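Titurix Case Competition Kit

Product code: 668
Page updated: 26/11/2019

I've sat through more student case contests than I can remember, first as a nervous entrant and later on the other side of the table, and the thing that always went wrong was the paperwork. Wrong scoring sheet, old version of the case, a team that never got the rules. So I put this kit together, and I'm really rather pleased with it!

It's made for business schools and student clubs who want to run a strategy or marketing contest in a single day. You get three complete cases (Alletti, Hubmann and Brurdale), each with a printed brief for the teams and a separate set of notes for the judges. Alletti is the gentle one, a family shoe firm deciding whether to sell online. Hubmann is heavier on numbers, so save it for your finalists. Brurdale got a new ending in July after a few clubs told me the old one gave the game away, and they were right.

What's in the box

Case briefs, enough for 9 teams
Judges' notes and scoring sheets
Team name cards and a running order for the wall
A rules booklet (short, I promise)
Login card for the slides and spare copies

I'd keep teams to three or four people. You can go up to six, but someone always ends up just holding the pens. Allow the whole morning for reading and planning, then do presentations after lunch while everyone's still awake. The sheets give marks for the idea, the sums and how well the team copes with questions, and you can change the weighting if your school likes things done differently.

You'll need your own room, a screen and a printer nearby in case somebody spills something on the brief. Put drinks out as well, it's thirsty work talking to a panel.

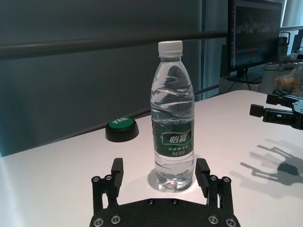
Bottled water, green 怡宝 label. Drinks not included in the kit.

Refills of the briefs and scoring sheets can be ordered separately, so there's no need to buy the whole box again next year. If you're stuck between cases, drop me a line through the contact form and tell me what your students are studying. I do answer, though it can take me a day or two in term time.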